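New handling rules for gripper sessions in homes

Flemside has brought in a single set of working rules for everyone who records household tasks with hand-held grippers. The rules were issued in February 2020 and replace the separate notes that the Irell and Pustine teams had been using. They apply to all sessions held in private homes, whether the operator is on the staff or paid by the session.

The document runs to 15 pages and was written by Sanne Bakker, who looks after working practice on the household tasks programme. A first draft went to operators last June. Most of the comments that came back were on small objects: where they go at the start of a task, what counts as a finished placement, and what to do when something slips out of the jaws.

Under the old notes the answer depended on which team you asked. Irell operators stopped and began the task again after a dropped item. Pustine operators carried on and picked it up. The new rule is that the operator carries on if the item is still on the work surface and within reach, and stops if it has gone to the floor. Either way the drop is marked on the session sheet.

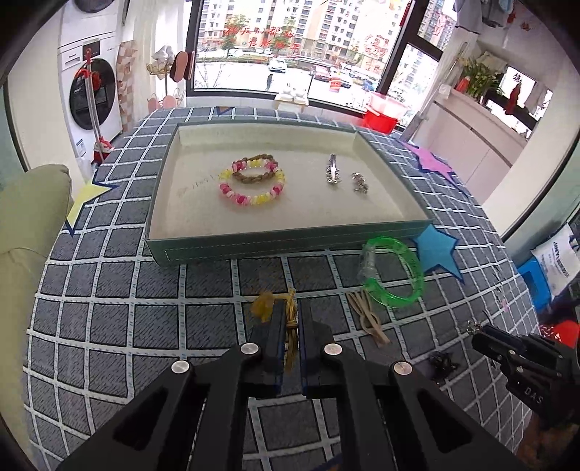
Flemside Household Tasks Team

Tidying tasks with jewellery and hair accessories get a section of their own. The items can be very different to grip even when they are much the same size. A tassel should be taken at the knot where it has one, and a beaded bracelet should be lifted by one side of the loop and lowered until it rests on the tray before the jaws open. Rigid bangles may be picked up at any point on the ring. Rubber bands that have become tangled are treated as one item unless the task card says they are to be separated.

Very small metal pieces may be held in one gripper while the other is working, but they must not be passed from one gripper to the other above the edge of the table. Bracelets and cords may overlap inside a tray. Operators are asked not to straighten them by hand once recording has begun.

The section on the two-gripper tasks has also been rewritten. Operators should set the width of the jaws before they approach an object and close them at a steady speed. If both grippers are needed in the tray, one waits outside until the other is clear. Finger pads are to be checked before every session and changed when the surface is worn, and the change written in the log with the gripper's number. The Pustine team was already doing this. For Irell it is new, and a supply of pads has been sent to the store there.

On working in people's homes, the rules say that furniture stays where the householder keeps it. Operators may clear a table if they have been given permission, and must put back whatever they have taken off it. Walkways and doors are kept free. The householder signs the consent form before any equipment is unpacked, and the form now says in plain terms that rooms, belongings and the view from a window may be recorded. Anyone who would like part of a room left out can say so on the form, and the operator will choose another table or turn the work the other way.

Householders can also ask for a session to be removed afterwards. The request goes to the team office with the session number, and no reason has to be given.

Before the rules were signed off, 333 sessions from the two teams were read against the draft. The most common difference was in how the end of a task had been marked. Some operators ended when the last object was let go, and others when both grippers had been drawn back. From now on a task ends when both grippers are clear of the tray and still.

"People were working carefully, but to different notes," said Bakker. "If two operators do the same task in two flats, I want to be able to compare them without ringing anyone up."

All operators must read the rules and complete 3 practice tasks with a supervisor before their next home session. Practice can be booked at the Alemayehu building, where two tables are set up for it on weekday mornings. Operators who have already done the practice tasks as part of the draft trial do not need to repeat them.

Printed copies are held at each store. Corrections and questions should be sent to the team office, quoting the section number.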